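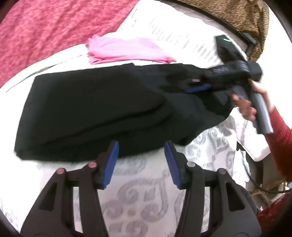

*Fig. 1. Steaming a folded black garment on a bed, with the gripper open in the foreground.*

## Unit 4: Reviewing a hand-held gripper kit

Notes by Dougal Munro. Bring these to the February lab along with your own review sheet.

We spend this session on the Odero kit from Sovano, and I'm glad we finally get to it! It's a two-finger gripper you carry by hand, with a camera on the tool, so a person can record a household job from where a robot's hand would be. The recordings can then go into training a robot arm with the same fingers.

### What comes in the kit

- the gripper, assembled
- one spare set of finger pads
- a charging cable and a carrying case
- the Trurnano desktop software, used to trim and label recordings

The tool weighs 436 grams on our lab scale. That sounds like nothing until you hold it out over a bed for a whole recording. My wrist notices at about 10 minutes, and I'd like to hear how yours does.

### The fingers

Look at the open cut-outs in the black plastic fingers in Fig. 1, and the blue pads facing each other at the tips. I love this part of the design. Soft goods are hard on a gripper - cloth has no fixed shape, and a thick bundle asks for a very different grip from a single edge. Try both in the lab and write down where the pads slip.

### Why garment care makes a good test

Steaming is a lovely test job. One hand works a tool while the cloth needs holding, turning or smoothing, and the shape keeps changing as you go. Dark, matte fabric is also tough for a camera, as fold lines can be faint. Put a black garment on a patterned sheet and you have plenty to talk about when you label the recording.

Keep the pads and your fingers clear of the steam. The Sovano manual gives no heat rating for the pads, and I've marked the kit down for that.

### The software

Trurnano handled our class set of 200 clips well. Trimming is quick and the labels are easy to edit later. Export is the weak spot: it stopped twice on the full set and had to be started over. Mykhailiuk's handout from Unit 3 covers splitting a set into smaller batches, and that cured it for us.

### For your review

Write one page on the kit as a buyer would want to read it. The price is 715 dollars with the software, so say who you think should spend that and who should wait. Cover comfort, grip on cloth, picture quality on dark fabric, and setup time.

Reading: Odero manual, chapters 2 and 5. Skip the part on wall mounts.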